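Open Day at the Onstead Workshop: Frequently Asked Questions

Last updated September 26, 2018

These are the questions we get by email and at the front desk ahead of the open day. If yours isn't answered, write to the desk and Birthe Bech or whoever is on duty will reply, usually within two working days.

GETTING HERE AND GETTING IN

Where is the workshop?

We are on the ground floor of the Nodier Building in Cukville, on the side facing the rail line. The main entrance of the building is locked on open days. Use the double doors next to the loading dock and follow the green tape on the floor. If you come in past the vending machines you have gone too far.

When do the doors open?

Doors open at 10 and close at 4. The last demonstration starts at 3:15. You can arrive at any time, but each demonstration starts when it starts, and we don't let people into the room once the arms are moving.

Do I need a ticket?

Entry to the building is free and you don't need a ticket for the exhibits in the hall. The demonstrations do need a time slot. Slots are handed out at the desk on the day, first come, first served. Schools and groups can reserve ahead.

How many people fit in a demonstration?

We take 14 at a time. That is what the room holds with everybody able to see the table. Small children on a lap still need a slot of their own because of the fire rules.

Is there parking?

Yes, behind the building, but it fills early. The overflow lot is on Mill Street, a five-minute walk away. Bus 42 stops across the road. Bikes can be locked to the fence by the dock but please keep the yellow hatching clear, as deliveries still come in on open days.

Is the building accessible?

The hall, the demonstration room and one restroom are all on one level with no steps. The door to the demonstration room is heavy and a staff member will hold it. There is one space kept for a wheelchair at the front of each session and it can be asked for at the desk or by email. The upstairs offices are not part of the open day and there is no elevator to them.

THE DEMONSTRATIONS

What will I see?

The main demonstration is the two-arm table. Two small robot arms are fixed side by side on a metal rail at the near edge of the table and work toward the middle. Most of the tasks are ones where a single arm has trouble, such as holding a thing still while something else is done to it. We also have a sorting station in the hall that runs all day without a presenter.

The tasks on the two-arm table change from session to session. Cartons, cloths, cups with lids and a few soft toys are in regular use. We pick from what is working well that morning, so we can't promise a particular one. If you are coming for the carton task, ask at the desk which sessions have it.
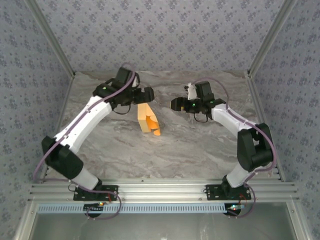 A session lasts 25 minutes. The presenter talks for the first ten or so, the arms run for the next ten, and what is left is for questions. Sometimes a run has to be stopped and started over. We leave those in, and the presenter will say what happened if it's clear from where they stand. Often it isn't clear until somebody looks at the logs later.

Are the arms doing this by themselves?

It depends on the session. In some, a person steers both arms by hand from a pair of matching controls, and the arms copy the motion. In others a program trained on earlier runs does the steering. The sign on the door says "Operator" or "Program" for each session. If you only have time for one and have never seen this kind of thing before, we suggest an operator session. It is easier to follow.

Why are there flowers on the walls?

We get this one a lot. Programs that are trained against one plain background tend to do badly when the background changes, so the coverings around the table and the surface under the arms get swapped between sets of runs. The floral print is one of several. Visitors also ask where it can be bought. It came from a box of remnants and we don't know the maker.

How strong are the arms?

Not very. They are meant for light things on a table top. The heaviest object in the demonstration set weighs 625 grams and the arms are slow with it. They can still pinch a finger, which is the reason for the rule about staying behind the line.

Why do they move so slowly?

Partly for safety and partly because the people running them have asked for it. A slow run is easier to check afterward. An experienced operator can go a good deal faster than what you will see, but dropped objects go up as well.

How many runs does it take before a program can do a task?

There isn't one answer. For a simple pick-and-place we have had something usable after an afternoon of recording. For cartons it has taken weeks, and the results depend a lot on how stiff the cardboard is and which way the flaps lie at the start. The presenter can tell you more about the task you saw.

Can I try the controls?

After the 11:00 and 2:00 sessions, yes. Up to four people per session get a few minutes each at the controls, with a staff member next to them. You need to be 13 or older. Put your name on the sheet by the door before the session starts. Long sleeves should be rolled up, and bracelets and lanyards come off.

What happens if I break something?

Things do get bumped. If it happens while you are following the instructions you will not be charged for it. The most common damage is a cable pulled out of its tie, and that takes a minute to put back.

RULES IN THE DEMONSTRATION ROOM

Where do I stand?

Behind the white line. The line is there whether the arms are moving or not. The presenter will tell you if and when it is all right to step over it for a closer look.

Can I take pictures or film?

Yes, without flash. Flash and camera lights upset the table cameras, and a run may have to be thrown out. Tripods are fine in the hall but there is no floor space for them in the demonstration room. Please ask other visitors before posting pictures with their faces in them.

Can I bring food or drinks?

Only in the hall. There is a coffee stand run by the Mwaipopo bakery near the entrance - cards and cash both accepted. Water bottles with a screw top can come into the demonstration room if they stay in your bag.

Is it loud?

The arms themselves are quiet. The fans in the computers next to them are louder, and there is an air compressor in the hall that cuts in a few times an hour. Ear protection can be borrowed from the desk in adult and child sizes.

Can I bring a dog?

Service dogs only.

SCHOOLS AND GROUPS

How do we book?

Send an email with the name of the group, the number of people, their ages, and two possible arrival times. We hold slots for groups until a week before the open day and then release what is left. Groups larger than one session are split, and the second half can do the hall exhibits while the first half is in the room.

How many adults have to come with a school group?

One for every seven students under 12, and one for every ten above that. The adults count toward the places in the room.

Is there anything to hand out in class?

There is a four-page worksheet for ages 9 to 12 and a longer one for high school. The younger one is about joints and reach and can be done with a ruler and a strip of cardboard. The high school one includes some trigonometry. Both can be sent as files after booking. We don't print them for groups anymore.

Can you come to our school instead?

The two-arm table doesn't travel. Taking it off its frame and setting it up again costs us two days of adjusting. We have a smaller single arm that goes out to schools between January and April, within an hour's drive of Cukville. There is a waiting list.

OTHER QUESTIONS

Do you sell the arms or build them for other people?

No. We buy the parts, put them together and use them for our own work. We're happy to talk about what we chose and what we would choose differently, and the parts list for the frame is on a sheet at the desk.

Can I bring an object and see if the arms can pick it up?

There is a session for this at 1:00. Bring one object that fits in a shoebox, is dry, has no sharp edges and isn't something you would mind having dropped. No liquids, no glass, no phones and nothing alive. We get through as many as there is time for, in the order of the line.

Do you take on students or interns?

Two places each summer. Applications open in December and the form goes up on the jobs page. Birthe will be at the desk for most of the open day and can answer questions about it, but she can't take paper applications.

What if the table is down on the day?

Then the session turns into a talk with the covers off, and you can look at the arms up close with the power disconnected. A notice goes on the door and on this page. If you have booked a group we will call the number you gave us.

I left something behind. Who do I ask?

Found items are kept in the drawer at the desk for a month. Last time we ended up with three umbrellas, a child's left shoe and a very good pair of reading glasses in a red case. The glasses are still here.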